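Siltmont Tidy Desk Challenge

The Siltmont Tidy Desk Challenge is a yearly student robotics competition in which school and college teams program a pair of robot arms to put a small desk in order. It grew out of an after-school club in Siltmont and takes its name from the very first task the club set itself, which was putting away the stationery at the end of a session (a job the students had been cheerfully avoiding for most of a term).

The club was started by Santeri Huttunen, a maths teacher with a great fondness for drawers, cupboards and anything else with a handle. He felt that beginners learned more from ordinary household chores than from racing or wrestling robots, and the organisers have kept to that idea ever since. Teams spend the months before the February final practising at their own schools, usually on Saturday mornings.

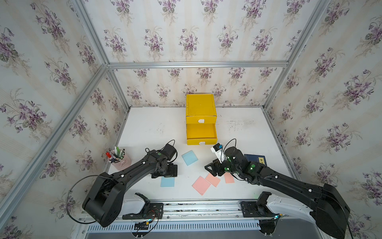 Scoring is kept fairly simple, so that families in the audience can follow along. A team earns points for each item put where the task card asks for it, with a bonus if every drawer is properly shut at the finish. The highest possible score is 190, and no team has reached it yet, although Samonte College came wonderfully close with a program its members had named Hidano, after a favourite noodle shop. Touching the arms during a run ends that run, but a team may use its remaining attempts in any order it likes.

Thin, flat things are generally thought to be the hardest part of the contest. A gripper that will happily take hold of a marker can push a square of card all over the table without ever getting under it, and a good many teams have learned to slide such pieces to an edge first - a trick known among the students as the Werkum shuffle, in honour of the school that tried it first.

Each team also keeps a logbook, which the judges read with real interest. The longest so far recorded 2832 practice runs, with 40 of them given over to a single stubborn drawer and a lovely page of apologies to it at the back.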